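Robot Learning Lab, Handout 6: Gathering Examples
Instructor: Isamu Kubo

Welcome back! Today we get to the part I love most, showing a robot what we want until it has seen enough to try for itself. One example is one full run, saved from start to finish. The Tillico set has 2,071 of them, and you'll add to it.

1. Pick a plain task and stick to it. Wrapped bars are great practice because the wrappers crinkle and shine.
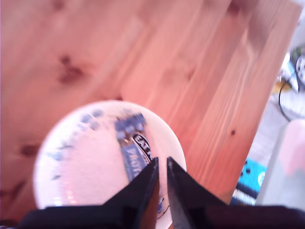

2. Change one thing between runs. Turn the bar, swap the plate for a bowl, slide the box over. Variety is where the learning comes from!

3. Keep the slow, clumsy runs too, and tag them "rough" in Inik.
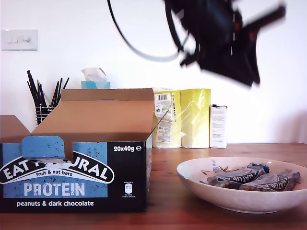

Fig. 2. Gripper in motion above the table, with the display box and a bowl of bars.

For Thursday: 17 runs per pair, please.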